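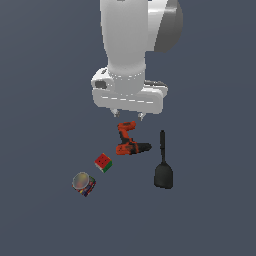
Cuvham test layout, fingers over the drill. Can, cube and spatula are the other three.

OK quick update before I lose the thread. Grasp ranking, sim only, still no real arm time.

Old setup: sample 300 grasps per object, score each one, run the top one. Fine for the can. Terrible for the drill, becuase the scorer loves the battery end and the weight is all over in the motor. Lifts, tips, drops. Over and over.

New thing (stole the idea from the Urnix writeup, mostly): take the top 20, jiggle each pose a little, 8 times, and rank by the worst score instead of the best. That's it. Two evenings of code, one of them spent on a sign error in the wrist rotation.

Drill is way better. It goes for the grip now, closer to the body. Cube didn't care either way. Spatula got worse!! Flat blade, everything near it scores badly once you jiggle, so it grabs the very end of the handle and the thing swings. Need to look at that. Maybe friction, Bavum defaults are kind of slippery and I never changed them.

Also slower. A pick used to be instant, now I wait 2 seconds. Dont care much for now.

Next: same run with the Khattak object set, more thin stuff in there. And log the seeds this time. Plots in November if the cluster behaves.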